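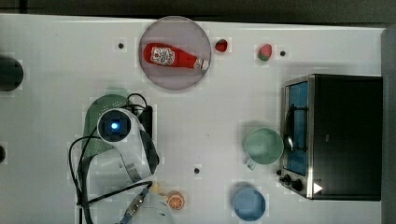 Play Kitchen Working Group – Minutes
February, 9:30 a.m., Winton activity room

Present: Kyriaki Stefanou (chair), Christos Kourkoulas, Danai Athanasiadis, Hendrik Zwane (minutes)
Apologies: Danai Kyriakidis

1. Minutes of the previous meeting
Accepted with one correction. Under item 4, "shelf" should read "drawer."

2. Table
CK reported that the white tabletop is to stay as it is. The small round holes in the surface collect crumbs and modeling clay. DA asked for plugs. Ferko sells them in packs of 88 and will not split a pack. CK to measure the hole diameter before anything is ordered.

3. Toaster oven
The black toaster oven stays on the right side of the table. HZ proposed turning it so the glass door faces the long side of the room. KS objected that the handle would then be in the way of anyone passing. Left as is. The cord is to be checked at the next inspection – HZ to add a line to the form.

4. Tableware
The pink plate stays in the set. The mint-green mug and the light blue cup are kept as the drinking set, and the group agreed not to look for a matching pair. Pulletti has quoted 435 for replacement tableware across all rooms, delivery included. Held over until the spring budget is known.

5. Food items
The strawberries are different sizes. DA would like both kept for sorting by size. Agreed. The ketchup bottle is to be stored upright in the drawer with its cap on, and put on the plate only for the serving activity. DA noted that the storage sheet still says "sauces, top bin." HZ to correct.

6. Inventory sheet
Sheet 11 is out of date. Food and tableware will be listed separately from now on, with the oven under equipment. DK had sent a draft layout by email. KS asked for wider columns and a space for initials.

7. Other business
Room budget for the year stands at 2050, before the Pulletti quote. CK asked whether the floor strip behind the table could be mopped along with the hallway. KS to ask.

Actions
CK – hole diameter, item 2
HZ – inspection form, item 3; storage sheet, item 5
DK – revised layout, item 6
KS – mopping, item 7

Meeting closed 10:20 a.m.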